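Vonach forum app: my review after a summer of using it

I've been on one message board or another since I was at school, and I have strong feelings about them. I like long threads. I like people who sign off with the same daft line for years, and I like being able to find the post where somebody first came up with a joke we're all still making. So when our little TV chat board moved over to Vonach in August I was ready to sulk about it for weeks.

I lasted one evening! It's lovely to use.

The first thing you notice is how quickly it gets you to where you left off. Our main thread had 784 pages on the old board (we watch a lot of rubbish telly and we have a lot to say about it) and opening it used to be a chance to put the kettle on. In Vonach it opens straight away at the last post you read, with a thin blue line so you know where the new stuff starts. If you've been away for a few days there's a button called Catch me up, and it shows you only the posts that got the most replies. I was a bit sniffy about that, as half the fun is in the posts that got no replies at all, but after a long weekend at my sister's I was very glad of it.

Quoting is better too. You can quote part of a post by holding your finger on it, and you can quote three people in one go without the whole thing turning into a mess of nested boxes. Ruxandra, who started our first thread and still does the opening post for every new one, says it has halved the time she spends tidying up after us.

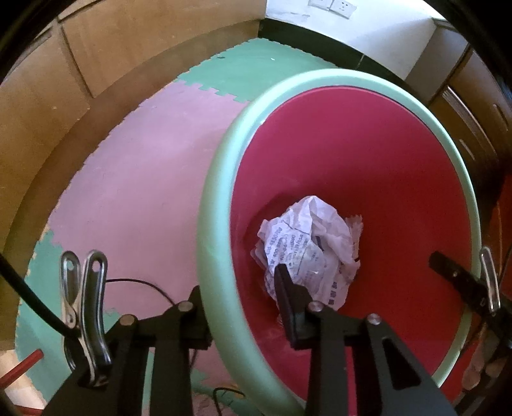
The feature I'd pay for on its own is the thread handover. When a thread gets to the limit you've set (ours is 200 pages now, after a long and heated vote), Vonach locks it, opens the next one and carries everybody's bookmarks across. You can pin up to 4 posts from the old thread at the top of the new one. We argued over those for two days and it was the best fun we've had since the finale. Vasilică got his cheese sandwich post in, which he'll be unbearable about until Christmas.

Now for the grumbles, and there are a few. Searching is good inside a thread but poor across the whole board. If you can't remember which thread something was in, you'll be scrolling for a good while. The smileys are rather small on my phone, and the old animated ones haven't come over, so the dancing teapot is gone and I do miss him. Private messages are kept for a year unless you save them, and the setting for that is three menus deep under Account, then Storage, then Keep. Go and change it now if you're sentimental like me.

I did try Cisard as well before we made up our minds. It's smart and very quick, but it wants everything to be a live chat, and if you aren't there at nine o'clock on the night you've missed it. Fine for some groups. We've got members on shifts and a couple in Canada, so a proper thread suits us far better.

Setting up was easy. I did it on an old laptop with the cat on my arm. Bringing in the old posts took most of a night, and a handful came through with the wrong dates, so according to the board I once replied to myself before I'd said anything.

Four stars out of five, and the fifth is there waiting when they bring back the teapot. Our new thread opens on 12th October, and I've already written my first post for it. It's far too long.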